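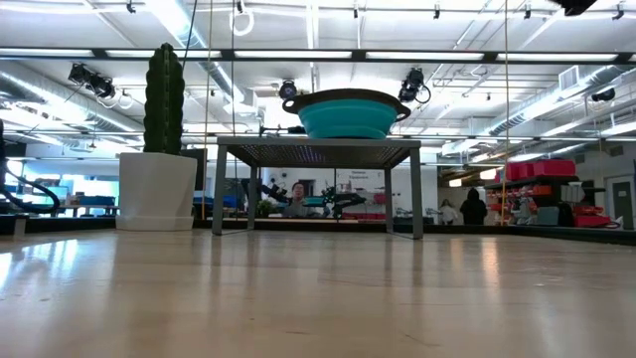

The teal bowl up on its rack, Flisetetti workshop

Workshop tips: living with two robot arms and a butcher-block table

Right, a few of you asked for the small stuff from the Clulora build, the things that never make it into a parts list. Clulora is the two-armed fruit tidier I've been putting together at Flisetetti, our shared workshop in Sivon, and the idea is simple enough: you leave fruit lying about on the table, the arms put it in the bowl. I've now spent far more evenings on the table and the cables than on the clever bits, so most of these tips are about tables and cables. Sorry! They'll work just as well for a plotter or a little milling machine or anything else that shakes.

Bolt first, sand later

I sanded and oiled my top lovingly and then dragged a mounting base across it three times looking for the right spot. Don't do that. Put the arms where you think they go, clamp them, run them slowly through their whole reach, move them again (you will), and only then drill. After that you can take it all off and make the wood pretty. M4 bolts with wide washers have been fine for me, and a dab of candle wax on the thread makes them much nicer to get back out.

If you're going straight into butcher block, go easy. It moves a bit with the weather. In February, with the heating on full in our corner, my bases worked themselves a touch loose and I blamed the software for a whole evening. I check them with a hex key now before I start, the same way you'd check your bike tyres.

Put a frame round it

I held out against a metal frame for ages, mostly because of the price, and I was wrong. Rails down both sides and a diagonal brace off each arm mount took out nearly all the wobble. Before, when the left arm stopped quickly you could see the whole lot shiver. If you can only afford some of it, buy the braces first.

Cut your rails square. I know, I know. But I had one that was out by the thickness of a biscuit wrapper and it twisted everything bolted to it. A cheap mitre box and a steady hand will do, and file the ends afterwards or you'll catch your sleeve on them for the rest of your life.

Leave loops in your cables

An arm that folds up needs a lot more cable than you'd think when it's stretched out. Bend every joint as far as it goes, leave a soft loop there, and tie the cable either side of the loop, never in the middle of it. Hook-and-loop ties for the first month, plastic ones once you're sure. I bought a bag of 500 plastic ones at the start and must have snipped half of them off again.

Then go and look at what the loops do when the arms cross over near the middle. Mine used to sweep a lemon clean off the edge. The cure was moving one tie by a finger's width, and I felt a bit daft about how long that took me.

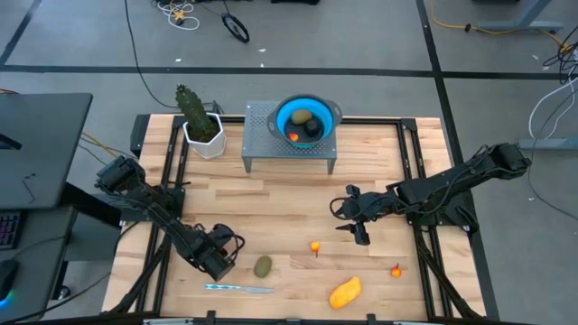
The floor matters as well, and mine's still a work in progress - I keep meaning to get proper cable covers and then spending the money on fruit. What has helped is black tape on the floor. Put lines down so you know where the table lives, and when somebody needs to get past and shunts it over, you can shunt it back without setting everything up again. Go for cloth tape. The shiny plastic sort leaves gunk behind, and you'll be on your knees with white spirit.

Raise the bowl

With the bowl straight on the table, the grippers kept coming in at a silly low angle and nudging it along. A metal stand sorted it. I use one with a perforated top, and all those little holes are handy if you ever want to peg something in place. Collapsible bowls are good too, as they give a little when an arm comes down clumsily. Do make sure yours is fully popped open before you begin! A half-folded one is shallower than the arm expects, and I've had a mango roll out across the floor and under the desk.

Choose your practice fruit

Start with something firm and cheap. Kiwis are lovely to practise on, being a sensible size with a bit of fuzz to grip. Mangoes are the hard ones: heavy (my usual sort is roughly 500 g), slippery, fatter at one end, and if you squeeze in the wrong place they swivel round and point at you. Pick them up near the middle of their weight, which you can find by balancing one on a finger.

Change the fruit before it goes soft. A bruised kiwi leaks, the leak gets into the joints of the fingers, and then you've got sticky fingers that won't open all the way. Warm water on a cloth, wrung out hard, and a cotton bud for the corners. No sprays.

Knives

There's a kitchen knife in my setup as I'd like the arms to learn to go round it one day. If you do the same, lay it flat with the handle where a person can reach it easily, and make a habit of switching the arms off at the wall before you lean over. At the wall, please, and never just on the screen. My own rule is hands in, power off, and I say it out loud like an old bus conductor.

Keep the mouse and keyboard off the work table

Have them to one side, where you can reach the stop key without stretching past an elbow. Robot elbows stick out a surprising way! I gave ours a good 33 cm of clear air beyond the table edge after it tapped me on the hip.

Something that stays put

This one sounds soppy, but keep one thing on the table that never moves. Mine's the cactus. When the view from above looks slightly off I check the pot first, and if the pot's off then I know it's the camera or the table that's been knocked. A mug would do. Sit it well out of the arms' way and water it sparingly, over a sink.

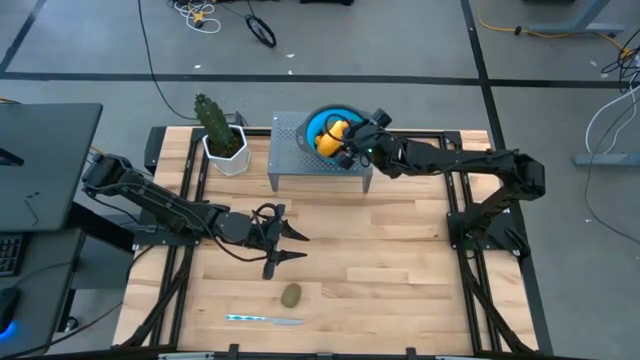 Flisetetti, Sivon - May 26, 2026

A quick addition after another long session. The log has gone past 2574 attempts (I count every try, including the embarrassing ones), and the thing that still catches me out is the letting go. If the gripper opens too high the fruit bounces, and if it goes down too far it's pressing on whatever's already in the bowl. I've started putting the big fruit in by hand a few times first, just to see where it wants to settle, and then setting the drop height from that. A ruler stood up next to the bowl is plenty accurate.

Also, wide bowls beat deep ones. I tried a deep one for a week and the fingers kept catching the rim on the way out.

And somebody wanted to know what I oil the wood with. Plain food-safe mineral oil, two thin coats, a day between them, and wipe off whatever hasn't soaked in. Too much and you get glare from the ceiling lights, which muddles the camera something rotten. I'll do the cable covers next, and I'll put the cutting sizes for the rails up once I've found the bit of paper they're on.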